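Library > Short fiction > The Handset

The Larura handset had been in service for 231 days when it began to decline calls on its own. The engineer logged the first at 0119 and put it down to the proximity sensor. She had fitted that sensor herself at the Stustton depot, and the tolerance had been poor.

She reset the radio and checked the signal at the window, then at the sink. It read 4 bars in both places. The phone rang once and stopped. The log gave the reason code as 3902.

There was no such code in the Clikus manual. The list ended at 3900, followed by a page on battery disposal.

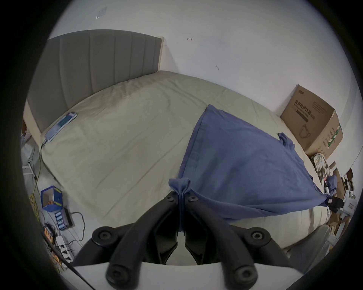 She wrote a short script to record the caller, the hour and the ambient noise for each refusal. By August it had collected 119 entries. All of them came from her old supervisor at Mota, and all arrived after midnight. Calls from her sister went through at any hour – even the ones she would have preferred to miss.

The repair was simple. A clean firmware image took six minutes to load and would clear whatever the handset had learned. She connected the cable, waited for the grey prompt and read it twice.

The phone rang. It stopped after one tone.

She unplugged the cable, coiled it and entered the fault in the depot record as unable to reproduce.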